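Interne Untersuchung bei unserem Bürgersender - darf das Ergebnis geheim bleiben?

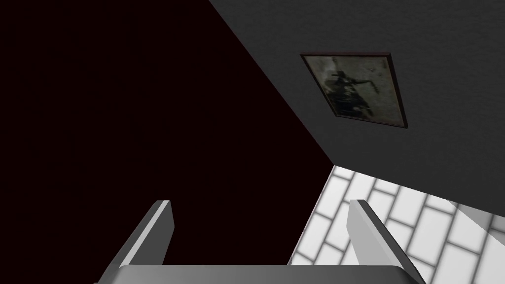 Hallo zusammen, ich moderiere seit sieben Jahren ehrenamtlich eine Sendung bei einem kleinen Lokalradio (Trägerverein, 93 Mitglieder). Im Herbst gab es eine Beschwerde gegen einen Kollegen aus der Redaktion, er soll eine Praktikantin mehrfach angeschrien haben. Der Vorstand hat dann die Kanzlei Gestudano beauftragt, das zu prüfen. Jetzt kam eine Mail mit drei Sätzen: Prüfung abgeschlossen, Vorwürfe nicht bestätigt, der Kollege moderiert ab April wieder. Der Bericht hat wohl 28 Seiten und keiner von uns darf ihn lesen?! Ich will dem Mann ja gar nichts, aber bezahlt wurde das aus Vereinsgeld. Haben wir als Mitglieder ein Recht auf Einsicht?
Pushpa Bajpai, 10. März 2022

Severyn Bilyk
Hallo Pushpa, ich war lange Betriebsrat in einem Verlag, bin aber kein Anwalt. Den ganzen Bericht bekommst du vermutlich nicht. Da stehen Aussagen von Leuten drin, denen Vertraulichkeit zugesagt wurde, und der Kollege hat auch Persönlichkeitsrechte. In der Mitgliederversammlung muss der Vorstand aber Auskunft geben - was hat es gekostet, wer wurde grob befragt, nach welchem Maßstab wurde geprüft. Stell die Fragen vorher schriftlich, dann kann sich keiner rausreden. Und "nicht bestätigt" heißt erst mal nur, dass es sich nicht belegen ließ. Bei uns gab es damals eine Zusammenfassung ohne Namen, zwei Seiten, damit konnten alle leben.

Drimus
war bei uns im verein genauso, kam nie was raus. würd austreten

Minton
Schau in die Satzung! Bei uns steht drin, ab wie vielen Mitgliedern man eine außerordentliche Versammlung verlangen kann. Wenn nichts drinsteht, gilt glaub ich ein Zehntel, das kriegst du bei euch doch locker zusammen.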